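Über uns

Schön, dass Sie zu uns gefunden haben! Bellaner ist eine kleine Schule für alle, die zu Hause gern einen Platz hätten, an dem man abends noch in Ruhe schreiben, falten oder lesen mag. Angefangen haben wir mit einem Tisch und einer Lampe, und im Grunde dreht sich bei uns bis heute alles um diese beiden Dinge.

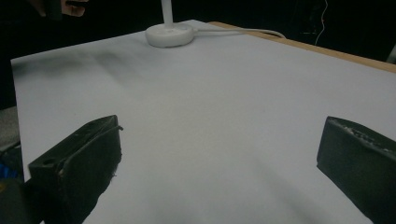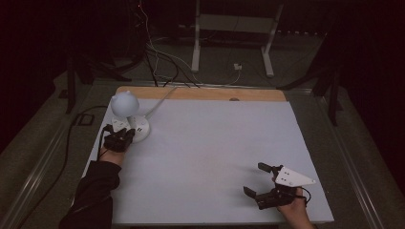

Die kleine Lampe mit dem runden Schirm und den zwei Öhrchen im mittleren Bild mögen wir besonders.

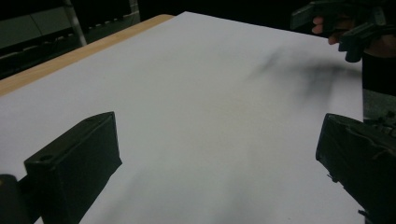 Elis Wogan schrieb uns im September, sie habe nach dem Kurs erst einmal ihren halben Schreibtisch leer geräumt und die Lampe von rechts nach links gestellt, »und seitdem sitze ich dort wieder gern, sogar mit der Steuererklärung«. Über solche Post freuen wir uns sehr (und wir beantworten sie auch, manchmal dauert es nur ein wenig).

Unsere Räume liegen im Hinterhaus der alten Druckerei Faritz, 2. Stock, bitte bei Magnusson klingeln. Der Grundkurs »Licht und Tisch« umfasst drei Abende, mehr als 22 Plätze vergeben wir nicht. Tee gibt es immer, Kuchen meistens.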